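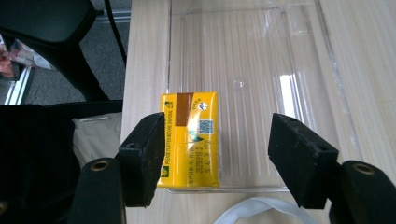
Home > Papers > Packaging and Household Waste

We use cookies to remember your reading settings. Accept / Manage

4.2 Small cartons on the table

Large cartons were dealt with in Section 4.1. The small ones, meant for one person and one drink, behaved differently in nearly every household and are treated separately. Of the 3272 cartons entered in the Palldale diaries, the small size made up the greater part, and it was also the size most often put out for collection in its full shape.

The wording on the pack was rarely the difficulty. When Irja Partanen went through the diaries with the 117 households, most could repeat the request to flatten the carton, and several could say where on the pack it was printed. What they disagreed on was when to do it. Some flattened the carton as soon as the drink was finished. Others left it on the table with the rest of the lunch things and meant to come back to it. A third group took the carton home from work or school in a bag, and in that group flattening was often forgotten altogether.

We therefore looked at the table as well as the bin. For a small carton the table is where the choice is made between three places: the tray or box that stays in the room, the bag that leaves it, and the bare surface in between. The terms used in the coding sheet are 'container', 'bag' and 'surface'. A carton that touches a container but is not inside it was coded as 'surface', and this applies to the yellow carton in Figure 2. Uwe Sperling and Na-rae So coded the sheets separately and then compared them. Most of their differences came from this one rule, and it was kept because the other choice -- a fourth code for things placed beside a container -- gave a group too mixed to be of use.

Figure 2. Table with clear open container, small drink carton and white cloth bag with teal-green trim.

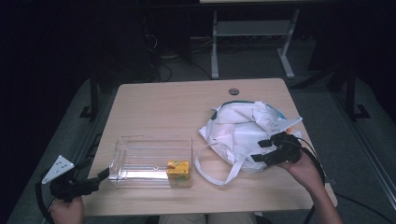
Bags caused more trouble than containers. A rigid container keeps its shape whether it is in use or not, and people tended to put it back in the same spot. A soft bag has to be opened and held open, and when it has slumped into a heap the top can be hard to find. Diary keepers wrote that they would put a carton down 'for now' while they sorted out the bag. In the follow-up calls in May, Malte Pfeiffer asked what happened next. The usual reply was that the larger things went into the bag first and the carton went in last, on top, unflattened.

The straps were mentioned too, mostly as a nuisance. A long strap lying over the table gets in the way of anything placed near it, and two households said they had knocked a carton to the floor when pulling the bag towards them. We did not code for this.

Leftover liquid is a separate matter. Households that flattened late complained more of drips than those that flattened at once, but the diaries were not designed to measure this and we draw nothing further from it. The storage of flattened cartons at home is taken up in Section 4.3.

Contact the editorial office | Copyright Kaewmanee | Back to top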